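Sublet tenant left, deposit dispute over a table. Am I being unreasonable?
Asked by Buppha Suwannarat, 16/09/2018
111 views, 3 answers

I rented out my back room for the summer, furnished, to a very polite man who paid on time and closed doors softly. He moved out and I found a ring on the table. A proper one, pale, the size of a soup bowl, right through the finish. He says it was there when he came. I say it wasn't. Neither of us took pictures at move-in, me because I am trusting and him, I suspect, because he is not.

The deposit was 700. A shop called Taşdemir quoted me most of that to strip and refinish the top. He has offered me a bottle of furniture oil. We have a written agreement, two pages, that I downloaded from somewhere, and it says "normal wear and tear" without saying what's normal. Can I keep the whole deposit or only part of it? And do I have to actually get the work done? 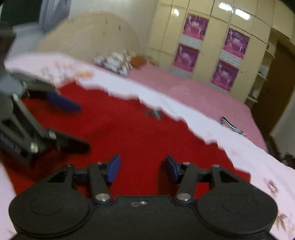
Ute Hamann wrote back that move-in photos would do wonders for the next tenant and nothing at all for this one. Her full answer:

You can deduct what the damage cost you, and that is less than a new finish if the old finish was already old. How old is the table? If you bought it secondhand and it had ten years on it, you don't get a brand new top out of his pocket. Get a second quote, send him both in writing with an itemized list, and return the rest of the money with it. Check your deadline for doing this, it varies by state and in some places missing it means you owe him the lot, ring or no ring. You usually don't have to do the repair, but a quote from a real shop looks better than a number you felt in your heart.
Marked helpful by 3 people

Sinan Karaca
Mayonnaise. Leave it on overnight. My mother did this to every table in the house and we all smelled like a sandwich until October but the rings came out. If it's a white ring it's only moisture in the finish. Dark ring, forget it.

Ferhat Keskin
keep all of it, he wont sue over 700

Ute Hamann, replying to Ferhat Keskin
People do. Small claims is cheap and he sounds like a man who keeps receipts.

Buppha Suwannarat
It's white. I am going to buy mayonnaise and ask for a second quote, in that order.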